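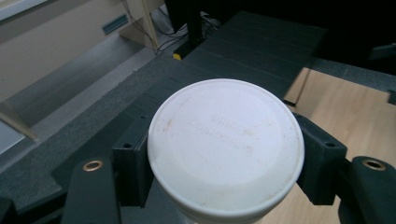
Small Furniture and Tabletop Objects: Gallery
Candasero Study Collection, Dondumow
Page updated 2022-05-10

The Candasero Study Collection holds everyday household objects and small pieces of furniture for use in teaching. The collection is kept in Dondumow and now lists 729 items, of which 151 may be handled by visiting groups. One section is on tabletop arrangement, in which students set out, move and put back ordinary things on and around a low stand.

The section was first offered in October and has since become part of the regular course. Its subject is a modest one - how much room an object needs, how high a surface ought to be, and what becomes difficult to reach once something else has been placed in front of it. Students work with plain containers in pale colors and with furniture of simple outline, so that attention stays on size, height and spacing.

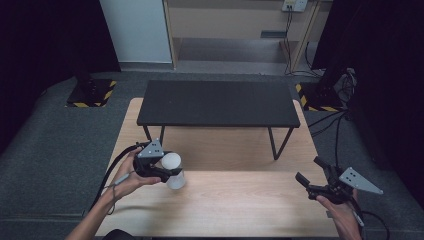
White lidded cup held above the wooden tabletop, with low black table, Room 2.

Room 2 is reserved for this work. The tabletop is kept largely clear, and the low table is set toward the far end to leave working space in front. Groups are asked to begin with a single object and to add others only after its place has been agreed. Containers are chosen from the Gerkis shelf list, which is arranged by height, and are returned to the same position at the close of each session.

Low stands of this type raise one practical question at every session, namely whether the space underneath should be used. An object placed on the top is easy to see and to lift. An object placed beneath it takes up no further room on the table, but the hand must pass between the legs to reach it.
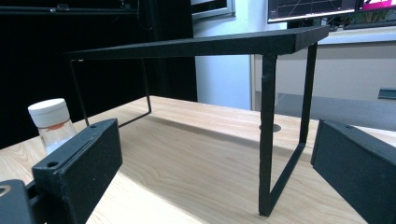

For this reason the course notes recommend that the stand be viewed from the end as well as from the front before anything is put under it. The legs and lower crossbars take up more of the space than a front view suggests, and the crossbars limit how an object can be slid in from the side. Small bottles with screw caps are useful for practice, as they are narrow and can be stood close to a leg without touching it.

Printed course notes, known as the Wako sheets, are available at the reading desk. A set of 100 is prepared for each term. Requests to view items from the handling list should be made in writing and should give the item number, the size of the group and the room preferred.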